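Ranger l'atelier, deuxième essai

10 février 2026

J'avais promis en octobre de reparler du rangement de l'atelier de Plundon. La première tentative n'a pas tenu : tout était dans des cartons, et les cartons se sont empilés devant la porte.

Cette fois, nous sommes partis des petites pièces. Vis, entretoises, cosses, tout ce qui traînait dans des pots de confiture est passé en bacs. Le rayonnage Sundqvist peut en recevoir jusqu'à 200, nous sommes loin du compte. J'ai refait les étiquettes à la main, l'imprimante n'ayant plus de ruban.

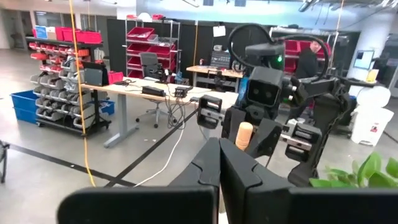 Les petits bacs gris et blancs sur le rack à roulettes, à gauche, et les rouges au fond.

Le rack à roulettes me plaît plus que prévu. On le pousse près du poste où l'on travaille et on le remet en place le soir. Les bacs rouges restent sur leur étagère, ils servent moins souvent.

Pour le sol, j'ai gardé le béton nu et le ruban noir. Les câbles restent le point faible. Le jaune descend du plafond et ne gêne pas trop, mais le blanc court encore par terre. Il me faudrait 8 mètres de passe-câble, Pukmont n'en a plus en stock.

Reste à trier le tiroir des forets et à décider du sort des vieux cartons.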